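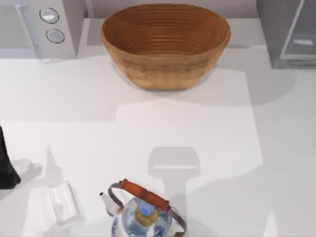
Según le gusta repetir a un lector de esta página, una cesta cosida en espiral se aprende a hacer en una tarde y se aprende a terminar en un invierno, y algo de razón tiene, porque el cierre del borde ha desanimado a más principiantes que todos los demás pasos juntos.

La cestería en espiral, llamada también cestería cosida o de rollo, es una de las grandes familias técnicas de la cestería, junto con la tejida y la trenzada. Consiste en enrollar sobre sí mismo un haz de fibras, el alma, e ir sujetando cada vuelta a la anterior con una puntada. De ahí sale esa pared de anillos apilados, tan agradable de recorrer con los dedos, que conserva su forma sin necesidad de armazón.

Materiales

Casi cualquier fibra larga y flexible sirve para el alma: paja de centeno, esparto, hojas de palma, juncos o hierbas de ribera. Para coser se prefiere algo más resistente, como la corteza de zarza, el mimbre partido o la rafia. El ratán admite un trabajo parecido, y con su médula se fabrican muchos de los cestos en los que fermenta el pan.

Técnica

Se comienza por el centro del fondo, con un nudo redondo u ovalado (este último pide un primer tramo recto, de unos dedos de largo, que se rodea después por ambos lados). Las paredes se levantan poco a poco, colocando cada vuelta ligeramente por fuera de la anterior si se quiere una boca ancha, o justo encima si se busca un cilindro. En Celby se enseñaba a los aprendices con un alma de cinco pajas, y solo pasaban a los haces gruesos cuando la puntada les salía pareja.

Usos

Paneras, costureros, colmenas, medidas de grano, cunas incluso. El taller Iltari, de Stelstead, mantiene todavía cuatro modelos ovalados para la mesa, muy apreciados en la comarca. Conviene limpiarlos con un cepillo seco y guardarlos donde corra el aire.

Categorías: Cestería | Fibras vegetales | Oficios tradicionales

Buscar en la enciclopedia... Ir

Comentarios

Xu: ¡Qué alegría encontrar las colmenas en la lista! En mi casa había una de paja de centeno.

Anónimo: ¿La zarza se corta antes o después de florecer?

Xu: Yo la corto en invierno y le quito las espinas con un trapo grueso.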